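Somstead Large Open Bin, Gray – Long-Term Review
Reviewed by Apostolos Tzavaras

I bought two of these bins from Somstead in March to replace a set of cardboard cartons that had gone soft at the corners. One is used on a bench for sorting blocks and offcuts. The other sits under the bench and mostly holds scrap. This review is about the bench bin, which gets used every day.

The Somstead is a large rectangular bin with no lid. The walls are high and slope outward, so the opening is wider than the bottom. It arrived in one piece, wrapped in paper, with a small card listing the care instructions. There is nothing to assemble. Mine cost 80 dollars plus shipping, which is more than I wanted to pay for a container.

The sloped walls are the main reason I would buy it again. With a straight-sided crate I was always scraping my knuckles when I picked a piece out of a corner. With the Somstead I can get a hand around a block that is lying right against the side. The slope also means a piece dropped near the edge slides back toward the middle part of the way. Long pieces do not always make it and will sometimes end up leaning.

The downside of the shape is the space it takes. The top is a good deal wider than the base, so measure your bench at the level of the rim. I measured the base only and had to move a vise.
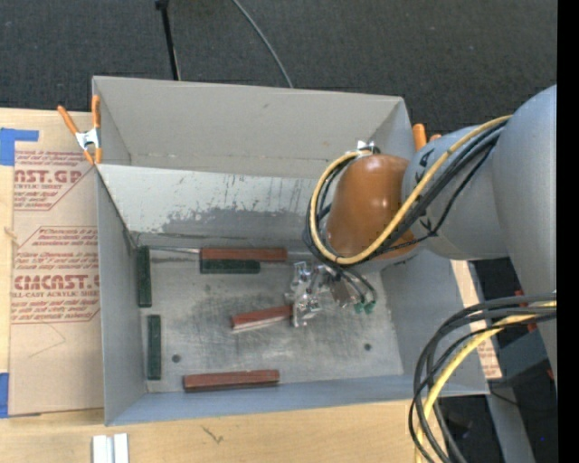

521 words · 2 min read

Wear is what most people ask me about. The metal floor of the bench bin is scuffed and has cloudy dark smudges around the center. The lighter sloping panel has dark vertical scratches, and lower down there is a darker worn patch with an uneven outline. The plain gray walls have held up better. The far one has a small dark scuff and that is all I would point to. None of the marks affect how the bin works, but if you want something that stays looking new, get a liner.

For contents, I keep long rectangular blocks in it, reddish-brown ones and dark green ones. The colors are easy to tell apart against the gray. Six blocks leave plenty of bare floor between them. I would not fill it to the rim, as the pieces at the bottom become hard to reach.

Noise is a fair complaint. A block dropped on the metal floor makes a sharp sound, and my neighbor Savvas Zervas asked me to stop sorting after dinner. A sheet of felt fixed most of it, although I take it out when I clean.

Cleaning is simple. I wipe the floor and walls with a damp cloth and dry them. Dust collects along the back edge of the floor and needs a brush.

I also tried the Moffat tray bin, which is cheaper and lighter. Its walls are too low for a mixed pile and blocks rolled out onto the bench. The Plonow has walls as high as the Somstead's but they are straight, so it has the same knuckle problem as a crate.

Good: sloped walls, easy to reach into, easy to clean
Not so good: price, noise, floor shows wear, wide at the top

Recommended for bench use. For storage under a bench or on a shelf, the Plonow takes up less room and costs less.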